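Natalie Rudd meets me at the door with a hanger hooked over each wrist. She looks after the costume closet at Corkance, a small dance school, and I'd come to ask how she keeps so many T-shirts in order (my own closet is a disgrace!).

"I hang by color, dark to bright," she told me. "Black goes on the left, always. The kids can find black in their sleep."

The closet holds up to 70 shirts in December, and she washes them all herself. I asked about hangers, and off she went. She can't stand the thick ones. "Wire is fine for a tee. You go in from the bottom hem, never through the neck, or you end up with a collar like a soup bowl."

So how long does it take? "Five minutes for a rack, if I'm not talking to you," she laughed. And the ones that don't make the rack? Those go in a basket and wait, sometimes until the next show, and she swears she doesn't feel bad about it.

I went home and redid 14 shirts before dinner. I still can't get the hooks to all face the same way.

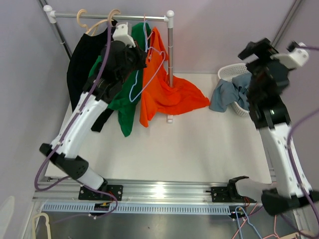
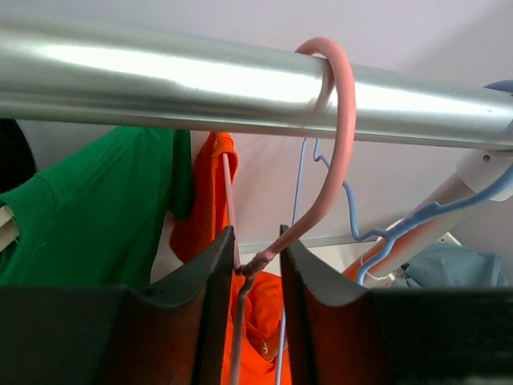
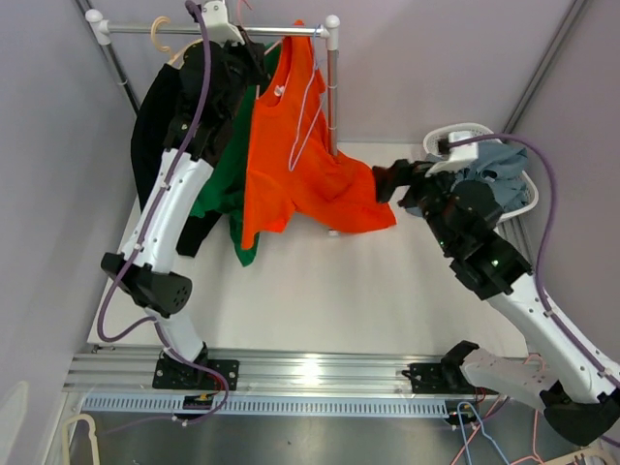
Black, green and orange on the bar, in all three pictures.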